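Fitted Sheet Draws a Crowd at Brillar House

By Aoife Ní Bhriain

The bed in the upstairs room at Brillar House was being made on Tuesday, and anyone who has lived in a shared house will know that this counts as news. The sheet is beige, the pillow wants a home, and opinion in the building remains divided on the corners.
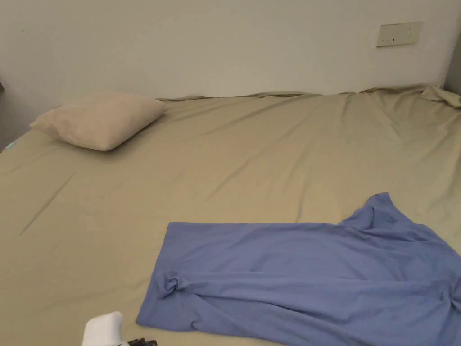
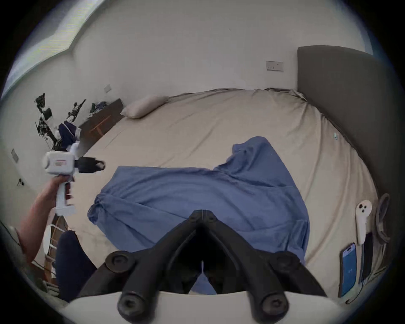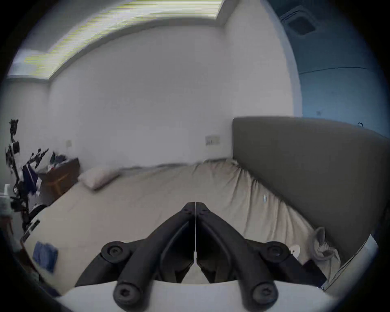
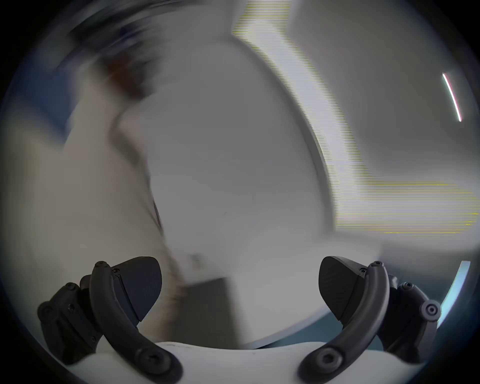
The trouble began in September, when the house bought new bedding for all 18 of its rooms. The order came to $615, which Conall Hegarty, who manages the place, calls a fair price and which several residents call suspicious. The sheets are sold by Allutard as a deep-pocket style that fits "most mattresses." The mattresses at Brillar House were bought at three different sales over a long stretch of years, and they don't agree with each other about anything.

"Three corners go on like a dream," Hegarty said. "Then you do the fourth and the first one pops off. You walk back around, and there goes number two."

A meeting was called in the kitchen. It was meant to last ten minutes and ran until the rice burned. Leopoldo Cervantes, who once spent a summer cleaning motel rooms and has been mentioning it ever since, argued that the corner against the wall should always go first. Donal Kavanagh held out for starting at the headboard and working down. He also wanted it noted that he has slept on top of a bare mattress for long periods of his life and come to no harm.

The two men agreed to settle the matter by each making the same bed. Cervantes finished first. Kavanagh finished flatter. Gearóid Ó Gríofa, asked to judge because he was passing with a sandwich, lay down on the bed, said it seemed fine, and had to be asked to get up again.

There is also the matter of the pillow. The house rule sheet, taped inside the linen closet, says pillows go "at the top," a phrase that held up well until somebody turned a bed sideways. Residents now put them where they like. Hegarty has promised a new rule sheet. He promised one last year as well.

Prices for sheet straps have been looked into. The Savivel kind clip on under the mattress and are said to hold anything in place, but they need to go on with the mattress lifted, and lifting is where interest dropped off sharply. Kavanagh suggested safety pins. That idea was turned down by the people who would be sleeping near them.

Some beds have come out well. The two on the ground floor took their sheets on the first try and have been shown to visitors. The rooms at the back are slower going, and a person on the second floor has reportedly put the old sheet back on and shut the door.

The old bedding is in bags in the hallway for anyone who wants it. Most of it is clean and a few pieces still have working elastic. Take the pillowcases too, please, as Hegarty has tripped over them twice.

Bed-making continues in the back rooms this week, starting after breakfast. Bring your own opinion about corners.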